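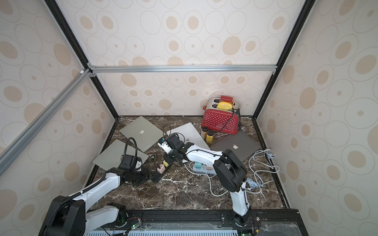 Sorting Out the Cable Problem

At Duvham, a new planning layer teaches two arms to wait for each other

Power strips, plug adapters and charging cables are among the least glamorous objects a robot can be asked to handle. They are also among the most difficult. A cup keeps its shape when it is lifted. A charging cable does not, and the far end of it may be looped over a laptop, tucked under a second cable or fixed to a plug that has no intention of moving.

The manipulation software group at Duvham has made this kind of clutter the subject of its current program. The work is carried out in a tabletop cell with two arms fixed to a common rail, and it concerns the software almost entirely. The arms themselves have not been modified since the program began. What has changed is the layer of code that decides which arm moves, when it moves, and what it is permitted to assume about the objects in front of it.

That layer is called Gilbert. It sits between a perception service, known within the group as Dultov, and the low-level controllers that drive the joints. Dultov reports what it believes is on the table. Gilbert turns that report into a schedule of short motions for both arms, checks the schedule for conflicts and releases it one piece at a time.

From one plan to many small ones

Earlier versions of the software planned a complete task before either arm left its resting position. If the instruction was to move a plug adapter from one side of the table to the other, the planner worked out the full path for the reach, the grasp, the transfer and the release. This was acceptable for boxes and jars. With cables it failed often, as the first contact tended to shift several other things and the remainder of the plan was then describing a table that no longer existed.

Gilbert commits to no more than 4 motions ahead. After each of them it asks Dultov for a fresh report and compares that report with the one on which the schedule was based. Small differences are absorbed by adjusting the grasp point. Larger ones cause the remaining motions to be thrown out and planned again.

The cost is time. An arm working under the new scheme pauses more often, and visitors sometimes take the pauses for faults. The group regards them as a fair price, and considerable effort has gone into making the replanning step short enough that a pause does not turn into a stall.

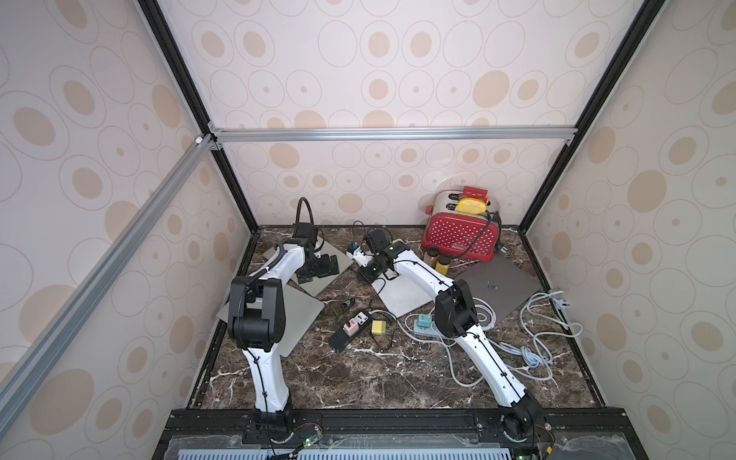 Space is the other concern. Two arms on one rail can reach much of the same table, and the simplest way to prevent a collision is to divide the surface down the middle and forbid crossing. Duvham used this rule for several months. It was safe, and it made a large share of useful tasks impossible, among them any in which one gripper must hold a power strip steady while the other works on a plug.

The present software treats shared space as something to be reserved. Before an arm enters the central region, Gilbert grants it a volume and a period of use. The second arm may plan through the same volume but may not enter until the reservation has been released. Where a task calls for both arms at once, the 2 reservations are merged and the motions are timed against a single clock.

Engineers on the program describe the merged case as the hardest part of the code to get right. A delay in one arm has to slow the other smoothly, without a sudden stop that could pull on whatever is held between them. The first release handled this poorly. The version merged in April replaced it with a common speed factor applied to both arms, and most of the jerking reported in the test logs went away with it.

What the software is allowed to believe

Dultov was written with a similar caution. Its reports attach a confidence value to every object, and for cables they attach one to every visible stretch. Where a cable passes beneath something else, the service does not guess at the route. It marks the stretch as unknown, and Gilbert is barred from placing a grasp there.

The decision was debated inside the group. A perception system that fills in hidden stretches can look more capable, and in many cases its guess will be right. The review of logged attempts went the other way. Of 2,052 grasps examined, 1,810 were completed without a retry, and the retries were concentrated in attempts where the older software had joined two separate cables into one.
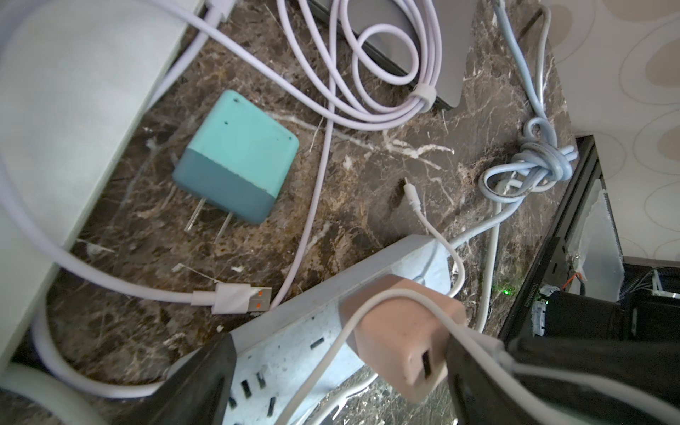 Views from the wrist carry much of the load in the last stage of a reach. The fixed view gives Dultov a general layout, but a gripper closing on a small part often blocks the very thing it is trying to pick up. During the final approach, the wrist view is given more weight and the fixed view is used mainly to confirm that nothing else on the table has begun to move.

The handover between the two was a steady source of errors. Each view has its own calibration, and a slight disagreement could make an object appear to jump sideways as the software switched from one to the other. Gilbert now blends the two estimates over the length of the approach. If they disagree by more than a set limit, the arm backs away and the reach is planned again from a higher position.

Tools for the people who use it

A good part of the budget has gone to tooling. Grernard, which supplies the replay software used on the program, worked with the group on a viewer that shows the planned motion, the executed motion and the perception report on one timeline. An engineer can stop at any moment in a run and see what Gilbert knew at that point, including the stretches of cable it had marked as unknown.

The viewer has altered the daily routine. Failed runs were once discussed from memory and from video. They are now tagged in the replay tool, assigned to either planning or perception, and added to a set of test cases that must pass before any change is merged.

Work for the coming period is already laid out. The group intends to add force readings to the reports, so that a cable under tension can be recognized before it is pulled further. It also plans to let Gilbert ask for a different view when confidence is low, by sending the idle arm to look from the side. A prototype of that feature runs in simulation and is scheduled to move to the cell once the reservation code has been extended to cover an arm that is only observing.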